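Third deputy minister in Sorkico as talks resume without an agenda

Deputy foreign minister Rasha Rawashdeh flew out of Sorkico on Monday evening with a joint statement of 70 words and no date for another meeting. Both governments called the visit a success. Neither would say what had been agreed.

It was the third trip of its kind since the border road at Cokero was shut to lorries. The first two also ended in statements, and the road is still shut. 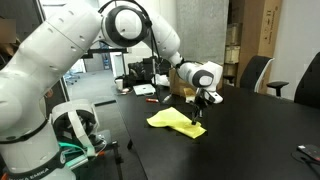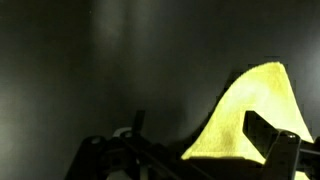
Noura Azar was not persuaded, saying the two sides had found a way of meeting regularly so as to avoid deciding anything, and that hauliers had stopped reading the statements after the first one. She said she would believe in progress when a lorry went through with its load on and its papers stamped.

The statement speaks of "a warm and forward-looking exchange" and says that officials "will remain in contact at the appropriate level". It does not mention Cokero by name. It does not mention the transit fees either, although these were supposed to be the reason for the trip. A line about "shared concerns in the frontier districts" is the nearest it comes, and that line appeared word for word in the statement issued after the previous visit.

Asked about this at the airport, Ms Rawashdeh said that repeated wording showed consistency. She took two more questions, both about the weather on the approach, and left.

Her hosts were scarcely more helpful. The foreign ministry in Sorkico put out its own account an hour later, and it differs from the joint text in one respect worth noticing. Where the joint statement says the sides "discussed" a timetable for reopening the road, the ministry says they "took note of" one. Diplomats are paid to care about the gap between those verbs. If a timetable exists, it has not been published. If it was only noted, somebody put it on the table and somebody else left it there.

The fees are where most of the money is. Before the closure, a loaded lorry paid 40 at the barrier in local currency and was waved on. The new rate, announced without notice the previous July, was 500. Sorkico said the increase was needed to repair the road surface. The other side called it a tariff under another name and turned its own barrier down the same night. Repairs to the surface have not started, and with no traffic there is no fee income to pay for them, at either rate.

Supporters of the talks argue that things would be worse without them. They point to the reopening of the footbridge at Amoah, which now lets people on foot cross in the mornings to visit family and go to market. It is a fair point as far as it goes. The bridge was closed by flooding, though, and it opened again when the river dropped. Officials from both capitals turned up to cut a ribbon and have been claiming the credit since.

There is also the matter of the Drallthorpe paper, the draft on customs checks named after the hotel where it was written. It was described last year as nearly finished. Ms Rawashdeh's office now describes it as "a living document", and a spokesman in Sorkico said he would not comment on papers he had not been shown. He was reminded that his own ministry had helped to write it. He said he would look into that.

What the visit did produce was a good deal of coverage at home for both governments, each of which has a budget to get through parliament before the recess. Ms Rawashdeh was seen laying a wreath and touring a technical college, and her dinner with the trade minister ran well past its allotted time. State television in Sorkico led its bulletin with the wreath. The road came fourth, after a report on school meals.

Officials on both sides say a further round could be held in the autumn, probably at a lower level and possibly by video link. The transit fees may be on the list of subjects, depending on who draws it up. For now the barriers at Cokero stay down, and drivers bound for the coast are being told to use the southern route and to carry extra fuel.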